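Walking groups: changes to the winter program

The Makedari walking program moves to its winter timetable in June. Registrations now stand at 2,785 across the Sendolville and Gastlow districts, and the number of weekly groups rises to 14. Members who are already registered keep their place and do not need to re-enrol. Anyone changing groups should update their details through the member portal before the first walk of the new timetable, as leaders work from a printed list.

Groups are graded by distance and surface. Grade A routes are 800 metres or less on sealed path, with seating at both ends. Grade B routes run to three kilometres and may include compacted gravel. Grade C routes include steps or a sustained climb, and are not suitable for walking frames. The grade is shown beside each start point in the timetable. Two Gastlow routes have been regraded from B to C following repairs to the creek path, where the detour adds a flight of stairs.

Start times move from 7.30 am to 9 am for all Grade A and B groups. Grade C groups stay at 8 am. The later start reflects feedback from the autumn survey, in which cold mornings and poor light were the most common reasons given for missing a session. Respondents also rated conversation during the walk above pace or distance. Leaders have therefore been asked to hold the group to the speed of its slowest member for the first ten minutes, and to split into two only where a second leader is present. 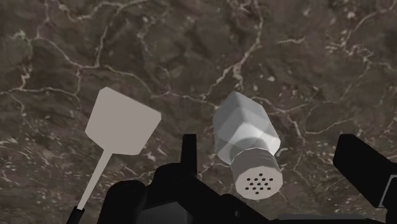
A Gastlow member replied to the draft timetable that the 9 am start rules out anyone who works, and asked whether one Grade B group could stay at the earlier time. The request has been accepted in part. The Varela Reserve group will keep its 7.30 am start until the end of July, when attendance will be reviewed. Reflective vests will be available at the reserve gate and should be returned after each walk.

New members are asked to complete the pre-activity screening form before their first session. A 'yes' to any of the first six questions means a GP should be consulted before starting. The form does not replace medical advice and is not kept beyond the current season. Members returning after illness, surgery or a fall should fill it in again – the earlier form does not carry over.

Wet weather arrangements are unchanged. Walks go ahead in light rain and are cancelled for thunderstorms, high wind warnings or smoke. Cancellations are sent by text message an hour before the start. Grade A groups in Sendolville may move to the covered concourse, where one full circuit is slightly shorter than the outdoor route. Leaders will confirm the change in the same message.

Footwear should be closed, with a tread suitable for damp paths. Walking poles are permitted on all routes except the concourse. Bring water, and carry any reliever medication with you – it should not be left in the car.

The full timetable, with maps and grades, is available from the Makedari office or the program page. Printed copies can be posted on request.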